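Grukilari Tabletop Cell, "Zilo": Monday Safety and Condition Check
Work order 1156. Done by Orest Kushnir, 18 January 2021. Countersigned by Zoila Arboleda, with remarks.

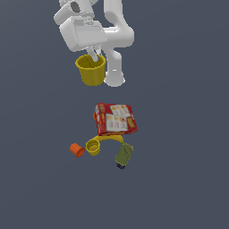
Zilo gets checked in two places, on the table and in the simulator, and the simulator goes first. The old form skipped it on the grounds that pixels can't pinch anyone. Then in December a wrong tool length went from the model straight into the real controller, and Bohdan Antoniuk spent an afternoon straightening a finger mount. So now we park the simulated arm over the usual clutter and look at it properly before any power goes on. The pose I care about is the one with the fingertip over the mouth of the yellow pitcher. If the pitcher is that near the base, the arm has to fold up to reach it, and a folded arm is where the model and the machine start telling different stories. The banana stays where it is, tucked up against the red box. I have been asked to tidy the layout and I decline.

How to fill in: OK, FIX (can run, someone owns it) or STOP (cannot run). "Seems fine" is no longer a result. You know who you are.

PART A. SIMULATOR

A1. Model loads without warnings.
OK. One warning about a missing texture. I have decided it does not count, and Zoila has decided it does.
Remark, Z.A.: It counts. The line says "without warnings." Changed to FIX, owner Orest.

A2. Tool length and tool weight match the tag on the real gripper.
OK. Read aloud by one person, typed by another, as per the new rule. We felt foolish doing it and will go on feeling foolish every Monday.

A3. Gripper housing clears the pitcher rim on the way in and on the way out.
OK on the way in. FIX on the way out. With the fingers shut there is room. With them open the wide side of the housing passes closer to the rim than I like. Raise the exit point before the next pitcher run.

A4. Arm can fold to the near pose without elbow and column meeting.
OK. Collision check on, ran the move at 25 percent and then at 100 percent. Same path both times.

A5. Loose objects behave like objects.
OK. The orange cup on its side rolled when nudged and then stopped. Last month it rolled forever, and by the time I came back from lunch it had left the known world.

A6. Soft limits in the model are the same as soft limits in the controller.
FIX. Base joint limit differs. The controller's is the tighter one, so nothing bad happens, but I would like to know who loosened the model. Hryhorii Sydorenko says it was like that when he got here. Hryhorii has been here longer than the robot.

PART B. BEFORE POWER, AT THE TABLE

B1. Base bolts tight, paint marks lined up.
OK. All marks line up. If you retighten one, wipe off the old mark and draw a new one. Do not draw a second mark beside it. We had a bolt with so many lines on it that it looked like a ruler.

B2. Table surface clean and clamped down.
OK after wiping. Someone is using the far corner for coffee. The ring matches a mug I have met.

B3. Cable bundle: no rubbing, no kinks, ties snug but not strangling.
FIX. Outer sleeve shiny at the elbow. Not worn through. I moved the tie down the link so the loop has more slack. Look again next Monday with the arm in the folded pose, and bring a light.

B4. Fingers: pads seated, screws present, no cracks at the root.
OK. Left pad replaced. The old one had gone smooth enough to write on. Spare pads are in the drawer marked PADS, which used to be the drawer marked MISC. Please respect the promotion.

B5. Gripper cover closed, all cover screws in.
OK.
Remark, Z.A.: There is a screw on the windowsill. Where is it from?
Reply, O.K.: Not from the gripper. I counted.
Remark, Z.A.: Then where is it from?
Reply, O.K.: Screen arm. Put back. The screen is now noticeably more level, so thank you.

B6. Light curtain lenses clean.
OK. Dry cloth only. Glass cleaner leaves a film, and Bohdan's sleeve leaves Bohdan's sleeve.

B7. Floor inside the marked line clear.
STOP at first look, OK after. There was a chair inside the line. I moved the chair. If you need to sit down while the cell is running, sit somewhere the arm can't visit.

PART C. POWER ON

C1. Emergency stop at the operator desk.
OK. Pressed, arm dropped out, reset needed a twist and a separate restart. It must never restart on the twist alone.

C2. Emergency stop on the pendant.
OK, though the button is stiff. Order one. I am told a stiff button builds character, but in an emergency I would settle for less character.

C3. Light curtain trips and holds.
OK. Tested high, low and at both ends with the test rod. Use the rod. Do not use your arm, and do not use Roksolana's umbrella, which is see-through in places and proves nothing.

C4. Brakes hold with drives off.
OK. Arm out straight, drives off, watched the wrist against a strip of tape. No sag that I could see. The elbow brake clicks when it lets go and has always clicked. Write it down only if the click changes.

C5. Gripper holds on power loss.
OK with a light cup. FIX with the full-size pitcher. It held, but the pitcher turned in the fingers until the handle pointed at the floor. We don't carry liquid, so it stays FIX. If anyone has plans to carry liquid, come and see me first and bring a towel.

C6. Slow mode is truly slow.
OK. Speed locked at 25 percent with the gate open. Tried to override it from the pendant and was refused, politely.

C7. Home position.
OK. Witness marks meet on all joints. Do not correct home by eye. Somebody did that once in the Mengal building and their arm spent the week reaching for things slightly to the left of where they were.

PART D. FIRST RUN

D1. Pick and release over the pitcher, empty table.
OK, with the exit point raised as noted in A3. Saved under a new name. The old program is still there with OLD in front of it, next to the other OLD and the OLD OLD. Deleting these is on my list and has been on it for a while.

D2. Same, with objects out.
OK. Cups, box and banana laid out to match the simulator. The banana has to be set against the lower edge of the box or the pick point is off. The plastic one, please. Roksolana put out a real one for a visitor and the gripper settings were not ready for it.

D3. Operator can reach a stop from every place they are allowed to stand.
FIX. Fine at the desk and at the gate. At the shelf you need the pendant in your hand, and the pendant cord is a little short for that. Either a longer cord or no standing at the shelf. For now, no standing at the shelf. Tape is down.

RESULT
Released to run. No open STOP items.

OPEN ITEMS
A1, texture warning: Orest, under protest.
A3, exit point: done on the cell, still to be copied back into the simulator. Orest.
A6, base joint limit: Hryhorii, also under protest.
B3, sleeve at elbow: look again next Monday. Bohdan.
C2, pendant stop button: ordered. Zoila.
C5, pitcher turns in fingers: try the ribbed pads. Bohdan.
D3, cord length: Roksolana has measured it and is asking for prices.

Remark, Z.A.: Approved. Next time sign in the box and not across it. Also, the mug is Orest's.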